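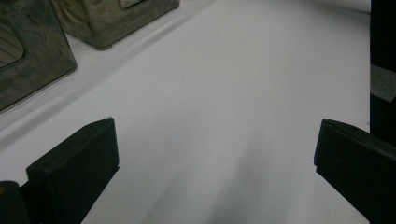 Bomitik Automation Group, Handling and Test Team

Gripper fault on the box trials: what failed and what changes

Monday, October 14, 2024

The box handling trials are running again after a stop caused by a fault in the hand-held gripper. There were no injuries. One box was dropped, one finger pad was scrapped, and the recordings from the affected sessions have been pulled. This item covers the fault, how it got past our checks, and what everyone using the gripper needs to do differently.

Background

The trials are part of the Indden project. An operator picks up small boxes with the hand-held gripper and sets them down again, and the recorded motion and finger position are used to train the arm at the Esteban site. The boxes were chosen to be awkward. They are translucent with a mottled olive and brown pattern, and on the white work surface they give the vision software a mix of clear edges and very poor ones. The two black fingers close from either side, and the gap between them is logged the whole time.

That gap reading is where the trouble was.

What happened

During an afternoon session the operator closed on a box, lifted it, and felt it start to slide. The trigger was fully pulled. The box dropped back onto the surface and tipped over. The log for that pick showed a normal closed grip with the gap at the expected width for the box. In other words, the gripper reported that it had hold of the box at the same moment it was letting go.

The operator put the tool down and called a stop, which was the right thing to do. The next two picks in the queue were not attempted.

We opened the gripper the same day. The right finger is fixed to its carrier with a clamp screw, and the screw had backed out far enough for the finger to rock outward under load. The position sensor sits on the carrier and not on the finger, so it saw none of that movement. With nothing in the grip, the finger sat where it should and looked fine. The play only showed up when something pushed back against it.

The screw should have had thread locker on it. We found no trace of any. That finger was swapped in May when the old pads wore down, and the work sheet for the swap has no line for thread locker. The sheet was followed as written. The sheet was wrong.

How long it had been loose

We went back through the recordings to find out when the finger began to move. The trials so far have produced 282 recorded picks. The last 120 show a small outward shift at the moment of lift, growing slowly over time. It is hard to see at normal speed. It is easy to see if you step through slowly and compare the finger tip to the edge of the box.

All 120 have been moved out of the training set. Some of them are probably usable, but sorting them would take longer than recording them again, and the finger positions cannot be trusted. Please do not copy them back in from local drives. If you have a working copy of the data from before the stop, delete it and pull the current one.

The Esteban team had already trained one model on the full set. It has been withdrawn. It was only run in simulation, so no real arm has used it.

Why this is being treated as a safety matter

A small box falling a short way onto a flat surface is not much of an event. The concern is what the bad data could have led to. The arm uses gap width to decide whether it has a good grip, and it moves off at higher speed once it thinks it does. A model trained on picks where the gap reads correctly and the box is slipping could learn to speed up with a loose load. The arm cell is guarded, but people do work at the loading side, and the guard there is low. We rated it as a near miss for that reason.

The incident form was filed under the handling category at first and was moved to equipment failure later in the week. If you search for it under the old category you will not find it.

What we checked afterward

Both fingers were removed, cleaned and refitted. The left screw was at the correct torque. The carriers were checked for wear and neither one needed replacing. The pad on the right finger had worn unevenly from the rocking and was thrown out.

We also asked Bimau, who supplied the finger carriers, whether the sensor could be moved onto the finger itself. Their answer was that it can be done on a new carrier but cannot be retrofitted to ours. A quote is on the way. For now the sensor stays where it is, so the checks below are what we have.

New checks, starting now

Before each session, with the gripper switched off, hold each finger near the tip and push it outward firmly. Any movement at all means the gripper is out of use. Do not tighten the screw yourself and carry on.

Close the gripper on the steel test block and pull. Compare the gap reading with the width stamped on the block. Write both values on the session sheet.

Look for the paint line across each clamp screw. If the line is broken or the two halves do not meet, tag the gripper and report it.

Repeat the outward push halfway through any session longer than an hour.

If an object slips, stop and report it, even if the next pick goes well. While going through the session notes we found 9 earlier remarks about boxes feeling loose or sliding a little. Most had been put down to the smooth surface of the boxes. Each one was written in the free text field, which is not reviewed until the end of a trial. Slips now have their own tick box on the sheet, and ticked sheets are read the same day.

The finger replacement sheet has been reissued with thread locker, torque and paint marking as separate lines. The old version has been removed from the binder at the bench. Anyone with a printed copy in a toolbox should throw it away.

Restart

Recording has restarted with the repaired gripper and the same boxes. The lost picks will be redone first, before any new box types are added. The softer pouches planned for the next stage are on hold until the replacement set is complete and Esteban has looked it over.

The spare gripper uses the same carriers and was built to the same old sheet. It is tagged out and should stay in the cabinet until it has been stripped and checked. Questions about the new session sheet can go to the handling and test inbox.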